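Chapter 4
Carrying Things: Loads, Straps and the Body

Draft notes for the Skerance course reader, C. Caputo

Start with the body, then the bag. Most books do it the other way around and students end up memorizing buckle types. Not here.

People carried loads long before they had wheels. Head, hip, back, shoulder — four places, and every bag ever made picks one of them or shares between two. Read the Proltavmont market passage before class. Porters on the hill road, 52 steps up from the river, baskets tied with a band across the forehead. Why the forehead? Hands free for the wall. Neck takes the weight straight down the spine. Hard on the neck though, and the older porters said so.

Shoulder straps came at the problem another way. Two bands, load split left and right, weight held close to the back. Move the same weight six inches farther out and the wearer leans forward to make up for it. Try this with a sack of flour. Key words for the chapter: load, lever, center of gravity, strap angle. Learn them now, they come back in every section.

Width matters too. A thin strap presses on a small area and digs in. A wide one spreads teh same weight out. Mancuso's notebook (see the readings) has almost 14 pages on this and nothing else, mostly sketches of one mail bag that he kept resewing.

A school backpack still follows the old plan. Two shoulder straps, plus a short handle at the top for lifting or hanging up. The handle is not for carrying all day. Straps do that job.

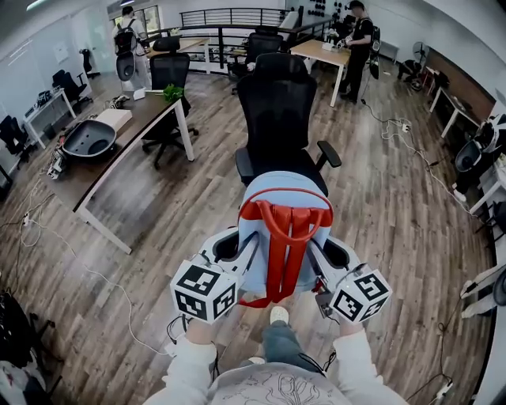 4.1 Weight on the Back

Pack the heavy things first and close to the spine. Books flat against the back panel, lunch and sweater outside of that. Then tighten both straps evenly.

Before Saturday, do the hallway exercise. Wear the bag low, walk to the end and back. Wear it high, walk again. Write down where you feel it: neck, shoulders, lower back. Bring the notes, we use them in 4.2 when we get to the Fasska frame and why its makers added a hip belt so late.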